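Iltden Athletics Club
Minutes of the April kit meeting, clubhouse, 7.30 pm
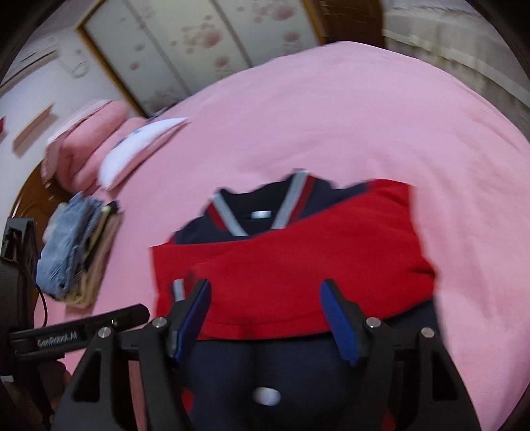

1. Track jackets. Gilmar Nogueira reported on the order placed with Wistex for the coming season. The supplier has confirmed 60 jackets in adult sizes and 30 in junior sizes, under order reference 3507. The colours are unchanged: navy and red, with gray and red stripes on the navy collar. The small white label stitched inside the collar was discussed. Two parents had asked whether names could be written on it. It was agreed that names may go on the label in laundry pen, and that iron-on tapes should be kept off the collar stripes.

2. Sizing. The junior sizes run short in the arm. Members between sizes are to order the larger one. Valquíria Bastos will bring the sample set to the next two training evenings. Samples are not to be taken home. Exchanges will be accepted up to the date the order is closed with Wistex, and not after.

3. Payment. Payment is due on ordering. Jackets will not be handed over against a promise to pay. Last year's arrears were noted. Letters have gone to the members concerned and two have replied. Item to stay on the agenda.

4. Printing. Quotations had been requested from Paiva and from Arneleo. Arneleo quoted a lower price per garment but requires all garments in a single delivery. Paiva will accept part deliveries and holds the club badge on file. G. Nogueira proposed Paiva. V. Bastos asked that the wash temperature for the print be confirmed in writing first, as the badges on the old vests had cracked. Agreed on that basis. Action: GN.

5. Race vests. Stock is adequate in all sizes except junior medium. No order this season. Vests returned without a number pocket will be repaired where possible and otherwise used for training.

6. 3000 metres, open evening. The start time is moved to 6.45 pm to allow the junior relays to finish first. Entries on the night will be taken until 6.15 pm. Lap cards are to be printed on heavier paper. The bell needs a new bracket. Action: VB.

7. Storage. The kit cupboard door does not close fully. Boxes on the lower shelf have become damp at the base and should be moved up until the door has been rehung. A replacement hinge has been bought. Spikes left in the cupboard over the winter will be put out for collection and then passed on.

8. Any other business. A request for a bobble hat in club colours was deferred. The key to the long jump cover is missing. Anyone holding a copy should return it to G. Nogueira.

The meeting closed at 8.50 pm. Next meeting in May, same room.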